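Hosoda cells at the Prondton site: staff questions

Will the cells replace bench jobs?
No positions are being cut. The 12 bench operators move to cell tending, rework or incoming inspection.

Does my pay grade change?
Not during the trial. Grades will be reviewed in March.

How long is the training?
Three shifts, paid at the normal rate. Operators sign off on 7 tasks, including restart after a stop.

Who can stop a cell?
Anyone on the floor. Report the stop to Maximiliano Painemal, cell lead, before restarting.

What do the arms handle?
Small parts only. Cartons and pallets stay with the Aslow team.
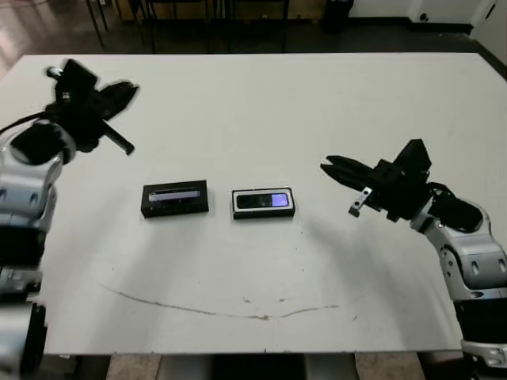

PRONDTON, 31 December 2023. Two-arm cell with two small black rectangular parts on the white work table. Each arm carries a black gripper.

Are operators timed against the cell?
No. Cell logs record machine stops and part counts only.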